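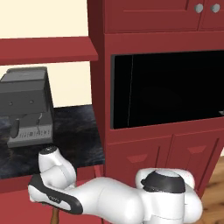
Figure 4.1 A simulated kitchen, with the white arm reaching toward the coffee machine.

Chapter 4: A Morning at the Open Day

August
By Hina Tarar and Senad Matić
Reading time: 13 minutes

If you have ever stood in a strange kitchen trying to make yourself a cup of coffee, you already know a good deal of what this chapter is about. You look for the machine, you look for the mugs, you open one wrong cupboard and then another, and all the while your hands are quietly working out how far away everything is. We do this so easily that it hardly feels like work at all. For a robot arm it is a great deal of work, and we can think of no better way to begin than by taking you along on the visit that first made the two of us want to write about it.

The visit was to the summer open day at Stitholm, a training center just outside the little town of Driklow. We got there a bit before nine in the morning (Senad likes to be early, and Hina has learned to bring a book), and there was already a line down the front steps. More than 200 people came through before lunch: parents, retired machinists, a whole bus of high school students, and one very patient grandmother who asked better questions than either of us did.

Our host was Sena Opoku, who taught the beginners' course there and who has a gift for making you feel that your question was the one she had been hoping for. She led us to a big screen at the back of the hall, where the arm was being shown in a simulated kitchen. A simulation, as you may remember from Chapter 2, is a world that lives inside a computer, with its own floor and walls and its own rules for how things move and bump. The kitchen had bright red cabinets and a dark marbled countertop, and Hina still says she would happily have them at home.

"Watch the elbow," Sena told us. "Everybody watches the tip, and the elbow is where the trouble starts."

She was right, and we have been watching elbows ever since. To bring the end of an arm close to a coffee machine, every joint behind it has to find a place to be, and a kitchen is full of edges and doors and shelves that would like to be there too. Her students, Tsz-kin Lu and Ka-ming Mok, told us they had set up 4000 practice runs of that one reach, changing the starting position a little each time, and had then gone through the failures together over a long weekend with a lot of noodles.

We will come back to those failures in Section 4.3, and you will meet the students again in the exercises. First, though, we need a few plain words for the parts of an arm: link, joint, elbow, wrist. Take a moment now to stretch out your own arm toward something on your desk, slowly, and notice which part of you moves first. Write it down in your notebook. You will want it by page 7 of this chapter.

Contact: Ajayi Boslow Press, Schools Desk | Copyright Ajayi Boslow Press. All rights reserved. | Back to top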